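How to get a dried ketchup ring off the shelf and stop it coming back?
Community Help > Kitchen and Home > Cleaning
Posted by pikavari_kitchen, 20 August 2025

Hello all. I rent a small apartment in Isdale and I have a problem with the shelf in the door of my refrigerator. In July I bought a bigger bottle of ketchup, 700 grams, because it was cheaper per gram. It is kept upside down in the door, like most people do it I think. Every few days there is a sticky red circle under it. If I forget it for one week, it becomes hard like glue.

I have tried warm water with dish soap, and it takes off most of the ring, but a pinkish shadow stays in the plastic. I also tried the rough side of a sponge and now there are small scratches, so I regret this. The shelf belongs to the landlord and I would like to give it back in good condition.

So I have two things to ask. How can I remove the pink color without more scratches? And how do you keep the bottle so that it does not leak from the cap? Please do not advise me to stop eating ketchup, my children would not accept it.

3 replies

barkel_home
Member, 257 posts

For the color, use baking soda paste. Mix two spoons of baking soda with a little water until it is thick like toothpaste. Take the shelf out of the door first and let it come to room temperature. Put the paste on the stain, leave it for 20 minutes, then wipe with a soft cloth and rinse. You may need to do it two or three times. Do not press hard. The paste is also a little abrasive, only much less than your sponge.

If some pink is still there, put the clean shelf in direct sun on the balcony for an afternoon. The red color of tomato becomes weaker in sunlight. I did this with many lunch boxes and it worked with nearly all of them. One box stayed orange, but it had curry in it, so it was a different problem. Do not leave the shelf out for several days, as some plastics become yellow or brittle.

The scratches will stay, I am afraid.

dunno_42
New member

just put a paper towel under it and change it when its dirty. works for me

ban_street_cook
Member since the old forum, 4,000 helpful votes

The previous advice about the paste is good and I would do the same. I want to write more about the cap, because if the cap leaks you will be cleaning again next week.

In most squeeze bottles there is a thin valve inside the cap, made from something soft and with a cut in the form of a cross. When dried sauce collects in the cut, the valve cannot close completely, and the weight of the sauce above pushes a little out every day. Unscrew the whole cap, put it in a bowl of hot water from the tap with one drop of dish soap, and wait until the dry parts are soft. Then open and close the lid under the water several times. An old toothbrush is useful for the hinge. Please do not push a knife or a toothpick through the valve. I have done this, and after that the bottle leaked much more than before.

Dry the cap well before you screw it back. Check also that no sauce is on the thread of the bottle, because then the cap feels tight but it is not.

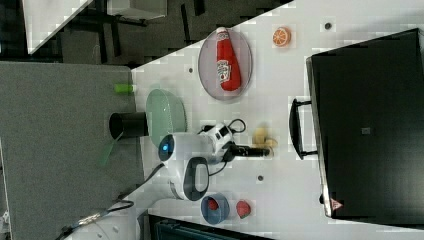 For the position, I prefer to keep the bottle standing on its bottom until it is half empty. While it is full, the sauce comes out without difficulty and there is no need to turn it over. When it is less than half, I turn it, but I put it in a plastic cup which is a little wider than the cap. The cup goes to the sink with the other dishes and the shelf stays clean. A paper towel is also possible, but in my refrigerator it became damp and stuck to the shelf.

One more small thing. Wipe the opening with a piece of kitchen paper each time before you close the lid. I taught this to my children and they do it perhaps half of the time, and even this makes a difference.

If the landlord is strict about the scratches, look for the model number on the inside wall of the refrigerator. Door shelves are often sold as spare parts and you can compare the price before you worry too much.

pikavari_kitchen
Original poster

Thank you both for the long answers, and also for the paper towel idea. I did the paste two times and the shadow is much lighter now. The cap is in the bowl at this moment and the water is already quite red. I will try the sun when we have some.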